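**Fruit bowl or fruit basket? (and where do the bananas go)**

Posted in: Kitchens & Storage

---

**clallport_kate86**

Right, I need opinions before I fall out with my other half. We've had the same china fruit bowl since we moved in and it's useless. Anything at the bottom goes soft and you don't find out until you pick up a satsuma and your thumb goes through it. So on Monday I bought a basket, woven, rectangular, tan-ish honey colour, from the Ekitora shop in the retail park. I love it. It looks lovely on the white table and it'll hold a proper week's worth.

He says it's a bread basket and that fruit in it is going to end in tears. He also says bananas should never share with other fruit full stop, and he's been leaving his on the table like a student.

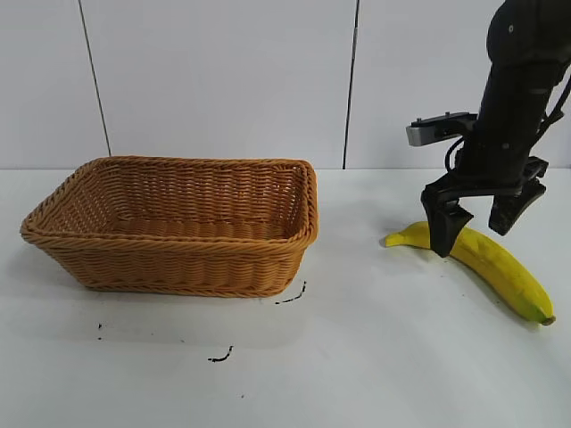 My plan was apples and pears at one end, citrus at the other and bananas across the top so they don't get squashed. Am I mad? Does anyone use a basket day to day or do they all end up full of post and dead batteries?

---

**pipandpeel**

Basket person here, had one for years. Two things. Line it with something, even a folded tea towel, or the first plum that leaks will get down into the weave and you'll be at it with a toothbrush. And keep the bananas out! Your other half is right about that bit (sorry). They give off the gas that ripens everything else and your pears will go from rock to mush in an afternoon.

---

**grumbleweed**

The gas thing is overdone. Ours all live together and always have. If you're buying so much fruit that it has time to go off then buy less fruit.

---

**pipandpeel**

> If you're buying so much fruit that it has time to go off then buy less fruit

Some of us have three teenagers, grumbleweed. They eat eleven apples in one day and then none for a fortnight. There's no planning for it.

---

**clallport_kate86**

Ha, we've only the one and she's the same. I could line it, I've got a stack of old napkins. Does it not look a bit sad though, with a tea towel in? Half the reason I bought it was the weave.

---

**marmaladehill**

You want a banana hook. I'll say it on every one of these threads until I'm banned. They bruise where they rest, that's the whole problem with them, and on a hook they don't rest on anything. Mine's an Undier one and it folds flat when we've run out.

---

**grumbleweed**

A hook is one more thing on the worktop. I had one, it fell over every time you took the second-to-last banana off because the weight was all wrong. Went to the charity shop.

---

**marmaladehill**

Then you had a bad hook! Mine's got a heavy base. And they look cheerful hanging up, like a greengrocer's.

---

**tworoomsdown**

Can I ask a practical one – what size is the basket? I've got a deep windowsill in the back kitchen and I've been hunting for something rectangular for ages. Everything is round. I measured the sill twice and then lost the bit of paper, obviously.

Also is it real wicker or the plastic sort? I had a real one from a market and it shed bits everywhere, but it did smell nice.

---

**clallport_kate86**

It's the synthetic sort I think, the strands feel smooth and there's nothing coming off it. The rim is a thick plait all the way round, which was what sold it to me. I'll measure it tonight if I can find the tape. The label had a stock number, 3417, if that's any use in the shop. They were on the bottom shelf near the bath mats, of all places.

On the bananas, we've been testing them on the table this week, one at a time. He reckons one left on its own stays good for days longer. I reckon it gets exactly as spotty as the others and you've lost a bit of table as well. 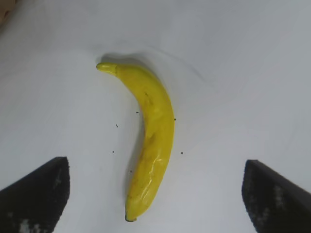 He's also now decided that the stalk end has to be wrapped in cling film. I've drawn the line at that. I'm not unwrapping my breakfast.

---

**pipandpeel**

The cling film does work, but only if you do the whole bunch together where they join. Doing one on its own seems like a lot of bother for a banana.

---

**ovenglove_138**

Am I the only one who likes them speckly? Proper yellow with no spots tastes of nothing, and the greeny ones make my teeth feel furry. I wait until there are brown freckles all over and then I'm straight in. Anything past that goes in the freezer (peel it first, learn from my mistakes) and then into a loaf.

So my vote is put them in the basket with everything else and let them get on with it.

---

**grumbleweed**

Finally some sense.

---

**marmaladehill**

You two can share a fruit basket then and good luck to you. Have you seen the flies in August?

---

**tworoomsdown**

Flies are my worry as well. With a bowl you can at least give it a rinse. How do you clean a woven one?

---

**pipandpeel**

If it's the synthetic stuff it can go in the sink with warm soapy water, then upside down on the drainer till the morning. I do mine when I remember. The corners are the worst, crumbs get in there and I end up banging it on the back step. Real wicker I'd only wipe over with a damp cloth, it goes a funny shape if you soak it.

There's a Ragab brush with a bendy neck that's meant for bottles and it's brilliant for the plait round the top.

---

**tworoomsdown**

Noted, thank you! Going to the Clallport branch at the weekend to see if they've any left.

---

**clallport_kate86**

OK so I've put it to the household and we've got a truce. Basket for apples, pears and oranges, lined with a napkin that nearly matches. Bananas stay out for now, next to it. I've told him if I find a single one stuck to the table he's scrubbing it himself.

Hook is under discussion. Marmaladehill, does yours take a big bunch or just the five-in-a-bag size? And does it wobble if you've got a cat?

---

**marmaladehill**

Takes a big bunch no bother. Can't speak for the cat, we've a very old spaniel and he's not interested in anything above knee height.

---

**ovenglove_138**

Mine went for the grapes once. Never the bananas.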